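Short-Stack Play, Session 4: When to Push and When to Wait

Last updated: March

OK, so this is the session where I stop talking about pot odds for five minutes and we get into the part of tournament poker I love most, which is playing a short stack. If you missed last time, borrow notes from Riku Sekiguchi, he writes down everything (including my bad jokes).

Let's start with the hand from the Tullach event. 116 players left, blinds plus antes are getting ugly, and our hero has 8 big blinds on the button with king-nine suited. Everybody folds to him. What does he do? He shoves! Half of you wanted to raise small and "see what happens" - please don't. With that stack a small raise puts in a quarter of your chips and leaves you in a miserable spot if the big blind comes over the top.

Now change one thing. Same cards, same stack, but you're first to act at a full table. That's a fold. You have eight people left who could wake up with something, and king-nine just isn't good enough against the hands that call.

Things to work through before next time:

1. Write out your own shoving range for the button at 8 big blinds. Don't look at a chart first. Then compare it with the Rondonuwu chart from week two and circle every hand where you were too tight.

2. Run the button hand through the solver on the lab machines. Give it around 540 seconds to settle and save your output, I want to see the whole tree and not only the top line.

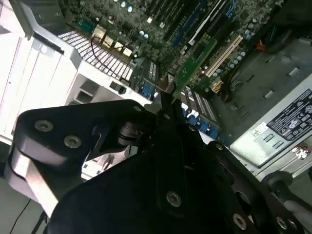

3. Read Rodrigo Frade's write-up of his final table (the Pravura one, pages are in the folder). He gets in 266 hands and talks about nearly all of them, so skim until the stacks get short. I disagree with his ace-four fold and I'd love it if somebody argued his side.

We'll do payout pressure next, so bring a calculator and the ranges you wrote for number one.

14 shares | 3 comments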